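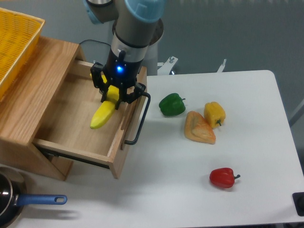
Atley pantry storage – progress report, November 21, 2024

The two oak-colored cabinets arrived in October. Zerelico promised drawers that would keep produce in order, and I am not convinced. Peppers and pastries still end up on the tabletop, and bananas go in a drawer where I doubt anyone will look for them. The bar handles are fine.

Enikő Szekeres wants four more drawers. I would hold the remaining $200 until we know people use the ones we have – a plastic basket on top may do the job for less.

Vusumuzi Nkosi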